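설비 소식: 핸드헬드 그리퍼 2호기 조 패드 교체 및 재보정

Sullia 작업실의 핸드헬드 그리퍼 정비를 3월에 마쳤다. 대상은 의류 취급 동작 기록에 쓰는 좌우 한 조이며, 점검 주기는 개폐 3,000회다. 이번 주기에서는 2호기의 조 패드가 마모 한계를 넘어 교체했고, 1호기는 청소와 체결 확인만 했다.

증상은 얇은 천을 집을 때의 미끄러짐이었다. 처음에는 스프링 장력 저하로 보았으나 장력은 기준 안에 있었다. 패드를 분리해 보니 끝단 쪽 격자 무늬가 한쪽으로 닳아 있었고, 핑거 축의 유격도 원인의 하나로 확인됐다. 축 부싱은 Rastell 규격품으로 바꾸고 패드는 Haddad에서 받은 예비품을 썼다. 구형 패드는 나사 구멍 위치가 달라 재고에서 뺐다.

조립 순서는 다음과 같다.
전원을 분리하고 핑거를 완전히 연다.
고정 나사 2개를 풀고 패드를 앞쪽으로 뺀다.
접촉면의 섬유 찌꺼기를 마른 천으로 닦는다.
새 패드를 끼우고 나사를 번갈아 조인다.
빈손 상태로 20회 개폐한 뒤 나사를 다시 확인한다.

재조립 후에는 카메라 보정을 새로 했다. 기존 보정값을 그대로 불러오면 핑거 끝 위치가 어긋난다. 보정용 영상 57장을 찍어 Arnero 소프트웨어로 계산했고, 결과 파일은 장비 번호별 폴더에 저장했다. 상단 마커는 모서리 들뜸과 표면 오염을 함께 점검한다. 마커를 다시 붙인 경우에는 좌우 상대 위치도 처음부터 맞춰야 한다.

마지막 단계는 실물 확인이다. 검정 금속 옷걸이대와 목제 옷걸이, 회색 의류를 쓴다. 작업자는 머리 장착 장치를 착용하고 양쪽 그리퍼를 같은 작업 영역에 두어, 마커가 손이나 천에 가리는 구간이 있는지 기록 화면에서 살핀다. 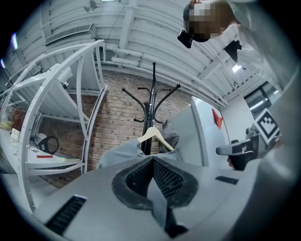 옷걸이대 앞의 그리퍼. 아래쪽 중앙이 검은색 조 패드, 오른쪽이 마커가 달린 다른 그리퍼.

하우징 표면의 가벼운 긁힘은 교체 사유로 보지 않는다. 균열이 있거나 슬롯 주변이 변형된 경우에만 사용을 중지하고 정비 대장에 적는다. 패드 예비품은 부품 서랍 맨 아래 칸으로 옮겼다. 다음 점검에서는 1호기의 축 부싱도 같은 규격으로 교체한다. 그때까지 좌우 패드를 서로 바꿔 끼우지 않는다.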